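Dvořáček Opens Mirnmont Shop With Mug Tree Stand and Spring Kitchen Line

MIRNMONT – Housewares maker Dvořáček will open its first store in Mirnmont this November, bringing its line of wooden kitchen goods to a former hardware store on Ekska Street. The shop covers 929 square feet and will carry the company's full range of racks, boards, trays and stands.

The opening also marks the start of sales for Clorurel, a mug tree stand made for small kitchens. It has a square base with rounded corners, a single upright post and thin round pegs for hanging mugs by their handles. The wood is left light, with the grain showing. The stand lies flat on a counter or table and comes in one size.

Dvořáček has made 700 stands for the first run. They will be sold only at the Mirnmont store for the first 2 weeks, after which they can be ordered through the company's website.
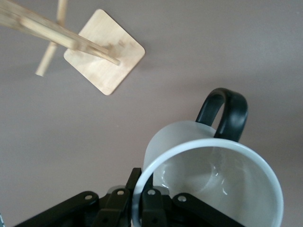
Care and Use

Wipe the stand with a damp cloth and dry it right away. It should not go in the dishwasher or be left standing in water. Mugs should be dry before they are hung. When loading the stand, put the first two mugs on opposite sides so the weight stays even. Very large mugs and soup cups may not fit next to each other.

Replacement pegs will be kept behind the counter at the store. Customers who lose or break one can bring in the stand and have a new peg fitted while they wait.

Store Hours and Opening Day

Doors open at 10 a.m. and the store will close at 7 p.m. On opening day, coffee will be served at the front table, and shoppers are welcome to bring a mug from home to try on the display stands. Street parking is free after 5 p.m. The rear entrance has a ramp.

About Dvořáček

Dvořáček designs and sells wooden goods for the kitchen and dining table. Its products are also carried by independent housewares stores in the region. Stores that wish to stock Clorurel can ask for a trade price list at the Mirnmont counter.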